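6/12/20

Sound bench, Drevden hall benefit. Notes before I forget what was agreed and what was only said loudly.

Went through the plan for the April benefit again with Bhavana and Saqib. The bill so far: Kalevi Koivisto solo, a choir from the school end of town that hasn't confirmed a headcount, and a closing set from Isteo, who want drums. The money goes to the Clurura clinic fund. I have no quarrel with the fund. My quarrel is with the idea that the room will look after itself on the night because everyone means well.

Room first. Barry Tunstall keeps telling people it holds 200. It holds 200 standing, with the side doors open and the chairs out in the shed. The choir parents will want to sit. I asked Barry where the 200 came from and he said it was on a sign. I haven't found the sign. Until I do I'm planning the PA for a seated crowd and whoever is leaning on the back wall.

Ran sweeps with the two Tiedemann tops on poles either side of the stage, then again with them pulled in and toed toward the middle aisle. Second position is better. Vocals come forward and the slap off the rear wall is less ugly, though it's still there if you clap from centre stage. The nasty build-up at 200 Hz is the stage itself, which is hollow and booms when you so much as put a foldback wedge on it. Lifted the wedge onto a folded moving blanket and the boom dropped enough to hear. Saqib thinks a proper riser would fix it. A riser on a hollow stage is a second hollow stage, as far as I can tell, but he's welcome to bring one and we'll measure it.

Tried his curtain idea while we were at it. The claim was that drapes along the back wall would "kill the echo". They took a bit off the top end and did nothing to the part that bothers me. I sat in the last row with eyes shut while Bhavana read out of the hymn book, drapes open, drapes closed, and I couldn't have told you which was which. Saqib says he could. I didn't test him on it and should have. To do: test him on it.

Speech is the thing I worry about most. Every benefit I've mixed has had good music and then somebody explaining the cause into a mic held at belt height. The organisers want a talk of 20 minutes between the choir and Isteo. I said that was long. They said it was important. Both can be true and the crowd will still be at the bar. If it stays in, I want a lectern mic on a fixed neck, gated lightly, and the house music right down and not "just ticking over", which was the phrase used.

Kalevi came in for a line check. Nylon-string guitar with a pickup I don't trust, and a voice much bigger than the guitar. Notes on that:

Pickup DI alone: thin, quacky, plenty of level.
Condenser at the twelfth fret: lovely until the wedge comes up, then it rings.
Blend, mic a fair way under the pickup, low cut at the desk on both: usable. Flip polarity on the DI, it's fuller that way. Checked it twice.
Vocal: he backs off the mic by himself on the loud bits. Leave the compressor mostly alone.

He asked for reverb "like a church". The room is already doing a poor impression of a church. Gave him some in the wedge and none out front, and he was happy.

The choir I can't plan for until somebody tells me how many are singing. Two overheads spaced wide will do if they stand still. If they sway and clap (there is talk of swaying and clapping) I'll end up riding faders all set.

Isteo sent a channel list that's longer than our stage box. I've asked what they can lose. The reply was that the second keyboard is "a big part of the sound". I listened to their recordings and couldn't find it. Will ask again, more nicely.

On money, for my own records: the hire quote came back at 700 for the subs and a bigger desk. I don't think we need the subs at all in a hall that booms for free, and I said so. The counter-argument is that people expect to feel the kick drum. Maybe. It's a charity night and every dollar on hire is a dollar not going to the clinic, so I'd want a better reason than that. Krešimir Ivanov is chasing a price for the desk by itself. My guess is it won't come down by as much as he hopes.

Still open:

Choir numbers.
Length of the talk.
Where the power for the stage comes from. Barry says it's on its own circuit. Same source as the sign, I suspect. Bring the tester.
Whether the side doors can stay shut during Kalevi's set. The road is audible in every quiet bar.
Isteo's channel list, round two.

Next session I want to redo the speech check with bodies in the seats, even a dozen people in coats. An empty hall tells you very little and I've been talking as if it tells me a lot. 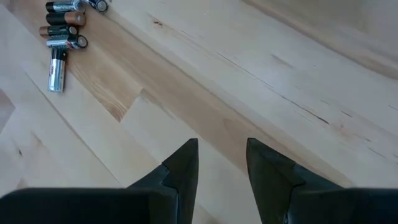
Krešimir Ivanov: Read all this. You're probably right about the subs, but I'd keep the quote alive until we've heard Isteo's drummer in the room. Desk alone should be a lot less, and I'll have a figure before you do the check with people in. Also, please let them have their talk. Cut it to ten and I'll sort the lectern.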